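Minutes of the January meeting, Shek packing group

The meeting opened at 7:00 p.m. with Chi-keung Yu in the chair, who thanked everyone for coming out in the cold and for the dumplings, which were gone before the first item. The last minutes were read and agreed, with one fix: the Grenex order was for 79 sleeves and should never have gone down as 70.

We then moved on to the small boxes and the table they get packed on, a subject several of us have been looking forward to.
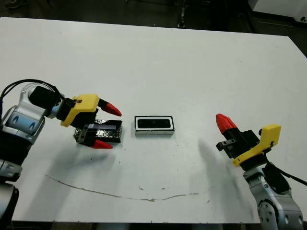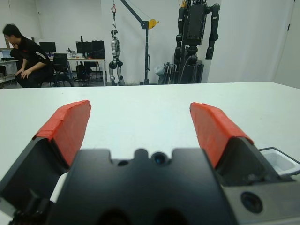
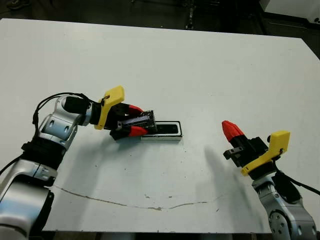
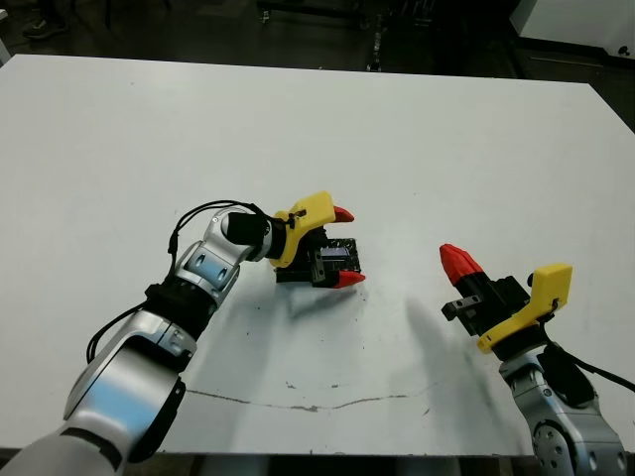
The white table in the packing area.

Packing for the spring gift parcels took up most of the evening, and it was a good long talk. Chi-keung would like the small things boxed first and the wrapping left for another night, so that we aren't all reaching for the tape at once (we remember last year!). There was real fondness for the shiny black box lying beside the white one with the black outline, and it was agreed that dark and light side by side would look lovely in a parcel. The Danton cartons hold two boxes each, and 100 cartons are on order. Someone asked if the white tabletop could be kept clear of cups on packing nights, and this was warmly agreed.

Sketeck labels: the proofs are still with the printer. Held over to next time.

The meeting closed at 8:40 p.m. with thanks to all.

Comments

Lovely evening as always. Please put me down for wrapping, I'm no good with cartons.

Could we have the label proofs before the next meeting? My eyes need a head start.

I left a blue scarf on the coat hooks, if anyone has it.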